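4.2 How households talk about the kitchen table

When we began visiting homes in Mitdale, we had expected that most of our time would go to the questions on our sheet, which dealt with meals: who cooks, who sits down, at what hour, and for how long. What we had not planned for was how gladly people would talk about the table itself. Of the 200 households we wrote to, 105 let us in and gave us an evening, and in a great many of those homes the conversation drifted, usually over tea and something sweet, to where the table had come from and what had been done on it over the years. We came to look forward to those detours, and this section is given over to them.

The older residents of the Bermúdez blocks, who moved in when the buildings were new, tended to speak of the table as the first real purchase of their married life. One retired seamstress told us she had cut every school uniform for her children on hers, and that she still clears it completely each night before bed, a habit she got from her mother and has never managed to pass on (she laughed at this, and so did her daughter, who was in the next room). Younger families were more likely to have been given a table by a relative, and they spoke of it more lightly, though several became quite tender when we asked whether they would ever part with it.

We should say a word about surfaces, as the subject came up again and again. People have firm opinions on wood grain. Some like it dark, some like it pale, and a fair number prefer a gray finish of the kind in Figure 3, which one father of two described to us as "restful, and kind to crumbs." Those who had grown up with a heavily polished table often wanted something plainer for themselves. 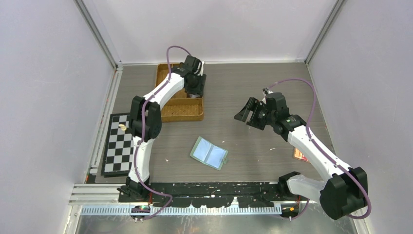 Figure 3. A tabletop in gray wood grain, set between pale walls.

Does the size of the table change how long a family stays at it?

Size made very little difference in our visits; what kept people sitting was whether the table had to be cleared for something else, such as homework or mending, as soon as the plates were empty.

We were surprised by this, and we went back through our notes more than once to be sure of it. Loan Mai, who carried out the larger share of the evening visits, had noticed it early on and wrote in the margin of her November notebook that "the small tables are the slow ones." In the smaller homes, the table is often the only place to sit together, and so the meal runs on into the evening with hardly a break. In the larger homes there is usually a couch waiting, and the younger children in particular are off to it before the fruit comes out.

Định Ngô, reading an early draft of this section, raised the sensible point that our visits may have stretched the meals, for who gets up from supper while a guest is still talking? We think he is right to some degree. We asked each household to keep a short diary in the weeks after we came, and the diaries show somewhat shorter suppers than the ones we shared. The difference between tables that had to be cleared and tables that could be left alone held up all the same, and we return to it in Section 5, where the diaries are taken up in full.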